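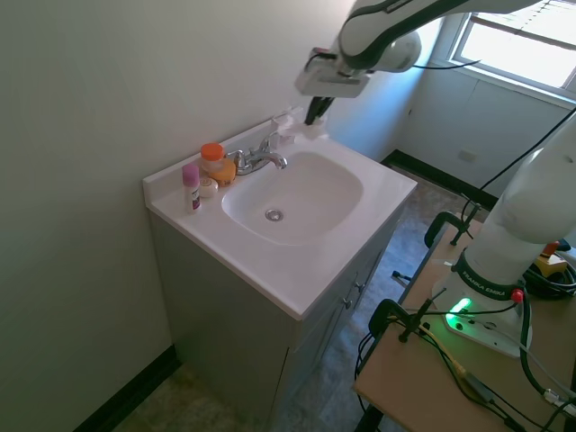 I run the day side at Brestach, and I've been asked to write this page because apparently I'm the one who talks the most. Fair enough! We're a housekeeping company. We clean rental cottages, small inns and two residence halls in and near Dorerstead, and for the last while we've also been teaching robot arms to do a piece of that work with us.

Bathrooms are where we started. If you've ever cleaned rooms for a living you already know why. Beds are heavy but they're kind of satisfying, kitchens are mostly wiping, and then there's the bathroom, where you're bent over a vanity picking up other people's used tissues and moving their deodorant around so you can get at the counter. On a full changeover day in August our crews go through 70 bathrooms. My lower back could tell you about every one of them.

So we set up a practice room at our shop on Sepúlveda with a real vanity, a real sink and the kind of stuff guests leave out. The job we call Pusska (it was the name of the first cottage we ever cleaned, and it stuck) is just this: clear the trash off the counter, leave the toiletries alone. Sounds like nothing. A person does it without thinking, and a machine has to learn that a balled-up tissue goes and a little jar of face cream stays, even when they're sitting right next to each other. We've logged 982 practice runs as of this writing, and every one of them was watched by somebody who has cleaned bathrooms for real. That part was my one condition when the idea came up, and I'm still pretty stubborn about it.

What's changed for the crew? Well, the schedule, for one. There are 4 of us who now spend part of the week in the practice room, at the same hourly rate as a cottage shift (I fought for more and I'm still fighting). You set the counter up, you watch the arm, you write down what it did. Some people love it. Some people tried it for a morning and asked to go back to making beds, and they went back, no hard feelings.

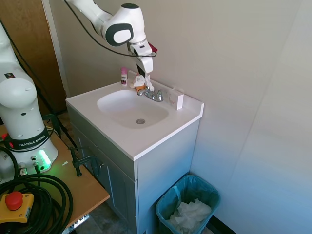
Eliseo Carrillo sees it differently from me, and he wanted that on this page too. He says the tissues were never the hard part of his day, the hurry was, and if the arms save us ten minutes a room he wants those minutes to stay with the crew instead of turning into two extra rooms on the list. He's right to ask. What we have in writing so far is that the room quota doesn't go up this year. Next year's is still being argued over, and he's in on those meetings.

Also, no arm works in a guest's bathroom yet. If you book us today you get people, with carts and squeaky shoes, same as always. We look after 354 units and I'd guess most of the owners don't even know about the practice room, so hello to any of you reading this!

If you'd like to work with us, you don't need to know a thing about robots. I didn't. You need to be okay with early mornings and be able to tell me when something's a dumb idea. Stop by the shop on Sepúlveda before noon and ask for whoever's loudest.

Page last updated 2026-03-10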